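Keeping the grippers honest

The hand-held grippers in the Wustevora pool come back to the bench every 2000 grasps, or sooner if an operator reports slip. The full service takes 18 minutes when no fastener has seized. Most of that time goes on the jaws.

Pads come first. A glazed patch near the tip is the usual finding, and the grip surface is wiped with isopropyl alcohol, dried and checked under a raking light. Pads are replaced in pairs. A new pad opposite a worn one pulls the object off centre, and the error turns up later in the recorded jaw width, where it is much harder to trace.

The jaw screws are then backed off, cleaned and retorqued. Zirkine, which maintains the pool, uses a low-strength threadlocker and allows three removals before a screw is discarded. Its technicians once favoured a stronger grade - two stripped heads in a month ended that.

Calibration follows. The jaws are closed on a gauge block, opened fully and closed again, and the Vukus logging software stores both end points. Lens faces get a blower and a dry cloth, never solvent.

The last check is a handover between two units, done on ordinary household goods. Soft film packaging is preferred to rigid test pieces: it creases under an uneven jaw and shows a misaligned pad sooner than the log does.

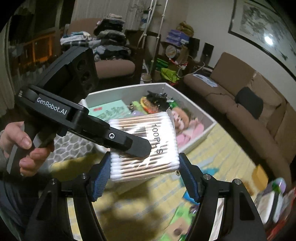 A unit that fails the handover goes back to the pad stage, and the jaw screws are not touched again until the pads have been ruled out. Units that pass are tagged with the grasp count and returned to their cases with the jaws slightly open, to keep the pads from taking a set.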